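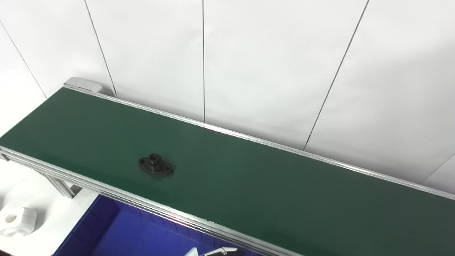

4. Setting the belt before first use

Read this section through once before picking up a wrench. The leaflet packed with the Kasberg bench conveyor says the belt arrives tensioned and tracked at the factory. Treat that as a hope. Ours did not, and neither did the second one.

You will need a hex key set, a steel rule, a lint-free cloth and one sample part. A flanged bearing housing is a good choice because it has a flat base and enough weight to sit still.

4.1 Leveling

1. Stand the conveyor where it will stay. Leveling it in one spot and then dragging it to another is wasted work.
2. Loosen the bolts holding the support legs to the side rail. They ride in the slots, so loosen them only enough for the leg to slide.
3. Lay the level across both rails, then along one of them. Do not lay it on the belt. The belt has give in it and will tell you whatever you want to hear.
4. Tighten the bolts and check again. Tightening nearly always moves something.

Note: The Cusiswood riser blocks sold as an accessory are described as "self-leveling." They are blocks. Buy them if you need the height.

4.2 Tension

1. Switch off and unplug the conveyor.
2. Lift the edge of the belt at mid-length with one finger. It should come up 4 mm and no more.
3. If it lifts further, give both tension screws a quarter turn and test again. Turn them by the same amount, even if one side looks slacker.
4. Stop as soon as you reach the figure. A tighter belt does not grip better, whatever you may have read, and it wears out the end bearings.

CAUTION: Keep fingers, sleeves and cloths away from both ends of the belt whenever the power is connected. The end housing covers the roller but does not close the gap beneath it.

4.3 Tracking

1. Run the belt empty at the lowest speed for 7 minutes. The leaflet says two. A belt can look perfectly straight for two minutes.
2. Watch the gap between the belt and each side rail. If the belt creeps toward one rail, stop it and tighten the screw on that side by an eighth of a turn.
3. Run it again for the full time. Do not correct a correction early.

4.4 Placing the sample part

1. Wipe the belt. Dust on a matte surface is hard to see and parts will skate on it.
2. Set the housing down on its flat base, boss upward, clear of both rails. Placed boss down, it rocks, and you will blame the belt for it.
3. Line up the two mounting holes with the direction of travel.
4. Run the belt for 900 mm and stop. Measure from the part to the near rail before and after. If the part has turned or drifted, go back to 4.3.

Note: Plosell publishes a top speed for this belt. We could not get a small part to stop cleanly at that speed and suggest staying at setting 18 or lower on the dial until you have seen your own parts behave.

4.5 Cleaning

Use a damp cloth and nothing else. Agnese Lill tried the Jelínek belt dressing in March and reports that it smelled pleasant. The parts slid as they did before.

Changes to this section go to Ariel Bañez. Include the measurements you took in 4.4.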